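A Place for Every Little Thing

I have a thing about storage. My kitchen drawers have dividers, my dividers have dividers, and my husband once found me at midnight sorting rubber feet by size (they came off an old blender, and I might need them!). So when Olga Mateos invited me over to see the yellow shelves at Gernley, the shared workshop she helps run, I had my coat on before she finished the sentence.

Olga went yellow in May, after years of plain gray metal racks that came with the building. She says people put things back on a bright shelf because an empty spot on it bugs them. I laughed, and then I went home and looked at my own shelves and saw exactly what she meant.

The foam holders are what got me, though. They sit in a row along the top, black and chunky, with raised sides and one rounded end, a little like slippers waiting by a bed. You want to tuck something into every one of them. Down on the lower shelf it's all small flat stuff, a couple of dark square pads and some round gray discs, and even those get their own stretch of yellow.
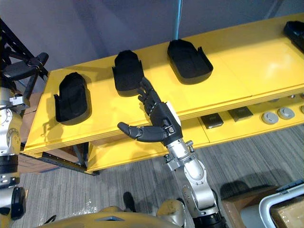
Foam first, labels later

If you want to try this at home, start with the foam. Heriberto Huanca cuts most of it for the workshop, and he told me he wasted an entire sheet of Steltex before he learned to slow down. His rule is to trace the thing you're storing, add a finger's width all the way around, and then go have a coffee before you pick up the knife. Mine came out lopsided anyway, but my glue gun fits in it and I'm ridiculously proud.

Skip the labels for a month. I know, I love my label maker too! But Olga moved nearly everything at least once after the shelves went up, and peeling off 39 labels is nobody's idea of a good evening. (She kept count. She was mad.)

Then there's the big stuff. Anything round and smooth is a pain to put away, and I've got a mixing bowl at home that has rolled off two different shelves. What I look for now is a good grippy rim or a little foot underneath, something that holds on to the surface a bit.

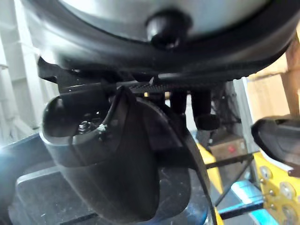

Smooth silver on top, with a thick black rim around the lower edge.

I came home with a bag of foam scraps and a quart of yellow paint called Yau, and the hall closet is next. Heriberto says I should do two coats and sand in between. I'm doing one and a half and seeing how it goes.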